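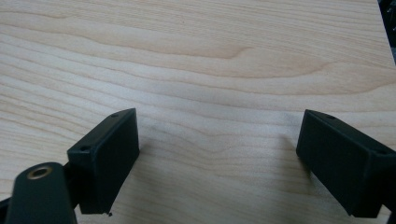 The table top, with the grain running across it

How do I tell whether a pale wooden table top is veneer or solid, and what should I clean it with?

Posted by benchend in Furniture and Floors
Nov 12, 2025

We bought a second-hand table in March from a house clearance shop in Demham. It has no maker's label that I can find. The seller's ticket said "Lulmont table, light wood" and nothing else, and I don't know if Lulmont is a maker or just what they call that style.

The top is a pale, creamy colour with long wavy grain going across it. There is a wide band of stronger pattern on one side which swirls a bit and comes to a loop, then the lines get closer together and straighter as you go the other way. It feels smooth and it isn't very shiny. My brother-in-law thinks it is maple. He also thinks it is veneer, but he only looked at it while he was eating.

I have been wiping it with a cloth and washing-up liquid. It now has a dull patch near one end where my son does his homework, and there is a faint ring from a mug. I was going to sand it and put oil on, but I have read that you can go straight through a veneer with a sander and then there is no way back.

So I would like to know:
How can I tell what it is without damaging it?
Is washing-up liquid all right?
Can I do anything about the dull patch and the ring short of sanding?

The table gets used for every meal so I can't have it out of action for long. I have a tin of Pallo hard wax oil left over from a shelf, if that is any use.

3,661 views

Teodoro Lorente

Look at the edges first. On solid wood the lines on the top carry on over the edge and down the side, and on the two ends you should see end grain, which looks like short curved lines or little dots. On veneer there is usually a separate strip stuck on along the edge, and the pattern on the top stops dead at the corner. Get a torch and look along the corner for a thin straight line.

Then get underneath. If the underside has the same sort of grain in more or less the same places, and you can see where boards have been joined, it is probably solid. If it is a plain sheet, or a different wood altogether, it is probably veneer. Some tables are veneered on both faces, so don't go by the underside alone. Any screw hole or the slot for an extending leaf is worth a look as well, as you can often see the layers inside it.

The pattern won't settle it. A loop like that comes from how the log was cut and you get it in boards and in veneer. I wouldn't swear to maple from a photo either. Birch and sycamore can look very close to it, and some pale tops have been tinted.

A drop of washing-up liquid in a bowl of warm water is fine. Wring the cloth until it hardly drips, wipe with the grain, then go over it with a dry cloth. Don't squirt it on neat. It leaves a film, and that could be your dull patch. Before doing anything else, wipe the patch with clean water only, dry it, and leave it overnight.

For the ring, if it is white, the damp is in the finish and has not reached the wood. Put a dry cotton cloth over it and press with an iron on low, no steam, for a few seconds at a time, lifting it to check. Try it somewhere that doesn't show first. If the ring is dark it has gone into the wood and the iron won't shift it.

Leave the oil in the tin for now. Hard wax oil needs bare wood, and if there is lacquer on there it will sit on top and go tacky. To check for lacquer, put a drop of water on the underside of the top edge, if that was finished too. If it still stands up as a bead after ten minutes the wood is sealed.

kettle_and_toast

Just sand it. I did ours with 240 grit and it came up lovely, took an afternoon. You can always put a cloth over it if it goes wrong.

Lapiņa

Please don't sand until you have done the checks above. I went through the veneer on a sideboard with a small electric sander and it happened in one pass near the corner. The patch is a different colour and no polish has hidden it.

We have a pale lacquered table and I use a well-wrung microfibre cloth, then a soft tea towel. Wipe up crumbs and any bits of grit before you start or you will drag them across the surface. A felt desk mat for the homework would help too. Check the backing isn't rubber, as it can mark some finishes if it is left down for months.

benchend

Thanks all. I have been underneath with a torch. The underside is plain with no grain to speak of, and there is a thin line along the front edge, so veneer. The water stayed in a bead. The dull patch is a good deal better after plain water. The ring is white and I will try the iron at the weekend. The sander has gone back in the shed.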